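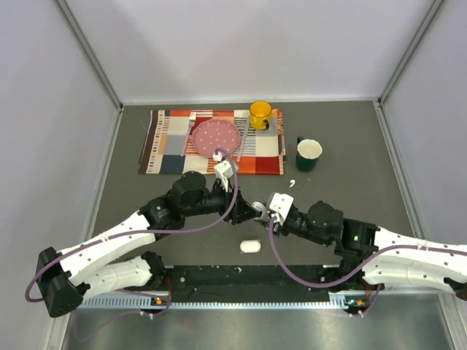 About Grelarness Books

Grelarness Books sells second-hand and out-of-print history, chiefly military and diplomatic, by post. The catalogue holds 2925 titles, of which 286 are in languages other than English. Severino Escobar buys and prices stock. Carys Dafis writes the condition notes and handles returns.

Faults such as foxing, missing maps and former library stamps are listed for each copy. Orders placed before noon leave the same day. Books may be returned within 60 days. Trade accounts: ask for Bouchra Alaoui.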